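Stop paying advisers to bring their clients with them

Jul 12, 2021

Quick one, because I'm between meetings and it's been bugging me since Friday.

Another recruiter call. Big cheque, seven year loan, forgiven a slice at a time so long as you stay put. The firm was Dralleck this time. Could have been anyone. They all read off the same card. How big is your book, how much of it will follow you, how soon can you start.

Not one question about what the clients pay now or what they'd pay after.

I've been in financial advice for 14 years, first at Humphreys and then in a two-person practice in Furstead. I took a transition payment once. So yes, I'm a hypocrite, get that out of the way. But I remember what it did to my head. Every review meeting that first year, a little sum running at the back of it. If this couple stays in cash I miss my target. If I miss my target the loan doesn't get forgiven. You tell yourself it makes no difference to the advice. I told myself that for ages.

The client sees none of this. They get a nice letter. "I'm excited to be joining a firm that shares my values." Then a pile of forms, a new login that doesn't work for a week, and sometimes an exit charge on a fund that couldn't be moved across. Who got paid for that? Not them.
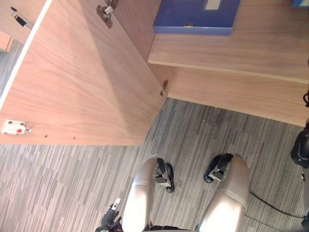

Ashley Furnival disagreed when I tried this on her last week, and she wasn't gentle. Her view was that moving costs a fortune, months of lost income, lawyers, staff who need paying from day one, and that without some money up front the only advisers who could ever leave a bad firm would be the rich ones. So the clients would be stuck at the bad firm too. What did I want, she said, everyone chained to the desk they started at?

Fair. It's the best argument for the payments and I don't have a knock-out answer to it. Cover the costs then. Real ones, with receipts. Lost income for a few months, fine, put a cap on it. What I can't see is how you get from there to twice a year's revenue, which is what I was being offered on the phone. That isn't moving costs. That's buying the clients, and the clients aren't mine to sell. 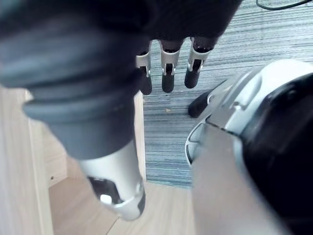
And if it has to be a big cheque, print it. One line in the nice letter. I have recieved this much to move, and this much of it depends on how many of you come along. We make people sign for every fee on the account down to the last penny. My practice looks after 232 households and I'd guess most would shrug and sign anyway. A few would ask a question. Good, let them ask.

Firms say disclosure like that would confuse people. Same thing was said about commission. People coped.

The other grumble is that it's private, between adviser and employer. Well. Prerik charges one of my clients 2,000 a year for an old policy and that's in black and white on page one. Why does my side get to be shy?

I'm told there'll be a trade consultation on all this in August. Nobody reads consultations in August, so write in early if you care either way. I'll be sending mine tonight, probaly too long.

Didn't call the recruiter back, by the way. He's rung again since.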